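Print this ticket | E-mail this ticket

Ticket 3330 - Label printer on second floor drops offline
Status: Closed
Opened by: Awuor Magesa, Tudmont office

The Wesari label printer goes offline every morning at 9. The queue shows "paused" and jobs pile up behind it. Power cycling brings it back until the next day.

Checked the cable and the switch port. Both fine. Moved the printer to port 2 with no change.

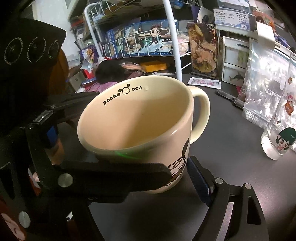

Event log shows the print service restarting at the same time each morning. The Sornunero backup client runs then and stops the service to copy the spool folder. It never starts the queue again.

Excluded the spool folder from the backup job and left it overnight. Queue was paused again in the morning - the client had loaded its old settings from cache. Cleared the cache and restarted the client. 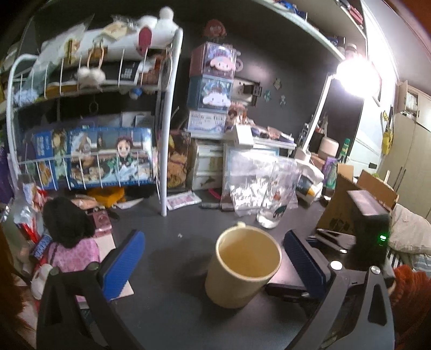 Photo: Tudmont office

Queue stayed up the next morning. Awuor released the 189 jobs that were waiting and deleted the duplicates. The Brunton office uses the same backup job, so the exclusion has been added there too.

Reopen this ticket if the queue pauses again.

Contact the help desk | Copyright Tudmont | Back to top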